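Robotic laundry folding

Robotic laundry folding is the use of machines to pick up, spread, fold and stack clothes and household linens.

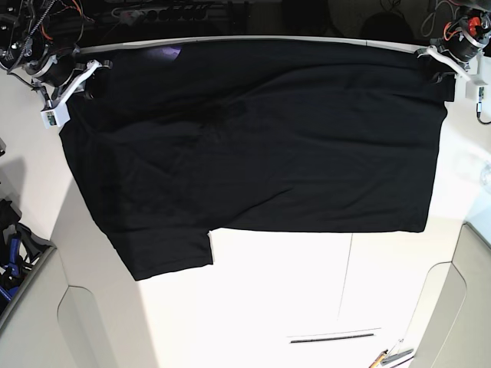
Folding laundry has been promised as a job for household robots for decades, and as of May 14, 2020 no machine sold to the public does it without help. Cloth is the main difficulty. A box or a cup keeps its shape when it is lifted, while a garment takes a new shape every time it is touched, and most of it is hidden from view when it lies in a heap. Many research systems therefore start by hanging the item up. A black T-shirt held by two grippers at its upper corners spreads out wide along the top, but the body still falls in uneven folds, and one short sleeve can hang lower than the rest of the hem. A person corrects this with a flick of the wrist. A machine has to notice it first.

Stages of the task

Writers on the subject usually divide the work into picking one item from a pile, identifying it, finding two points to hold, spreading it, folding it and putting it on a stack. Published results often cover only the middle stages. An operator hands over a single shirt, right side out, and takes it away at the end. Halyna Prokopenko has argued that these handoffs make up most of the job in a real home, and that a machine which skips them should be described as a folding aid.

Dark fabric is a known problem. Cameras that judge depth and edges from contrast lose detail on black cotton, and a glossy patch of reflected light may be read as a crease or a print.

Commercial attempts

The Brakier was a cabinet-style folder shown to retailers as a finished product. The user clipped each shirt to a rail by hand, and the cabinet did the rest. It did not accept socks, fitted sheets or children's clothes below a certain size. Orders were taken and later refunded.

Eltotach took the opposite approach, with two arms over a table and no clips. In a trial run with a hotel laundry, the machine was given 588 items and folded 387 of them to a standard the laundry would accept. The company called the trial a success. Nigel Inskip, who reviewed it for a trade newsletter, noted that the load was towels and plain T-shirts only, and that staff had stepped in whenever an item fell. The time they spent doing so was left out of the published figures.

Ustico, a smaller project, worked only on towels. It is generally considered the most reliable of the three and has drawn the least attention.

Speed and cost

Reported folding times vary widely and are hard to compare, as some begin when the garment is already in the grippers. Marta Kravets timed a complete cycle from basket to stack on a two-arm system and recorded 300 seconds for one shirt. An experienced laundry worker takes a few seconds. Supporters reply that speed matters little overnight, when the household is asleep. Critics answer that an unattended machine also has to recover from its own mistakes, and that demonstrations rarely show a recovery.

Shop-floor use

Industrial laundries have used folding machines for many years, mostly for sheets and towels of a fixed size fed in flat by workers. These machines are fast and dependable, and they are sometimes cited as proof that the household problem is nearly solved. The comparison is weak. A feeding line depends on people to do the sorting and straightening that a home robot would have to do alone.

Testing

There is no agreed test. The Říha list, drawn up by Tymofii Nazarenko and Yolanda Esteban, sets out 14 garments to be folded from a mixed pile, including a hooded sweatshirt and a shirt turned inside out. No entrant has completed it without a person touching the clothes.

See also: Cloth manipulation; Home automation; Industrial laundry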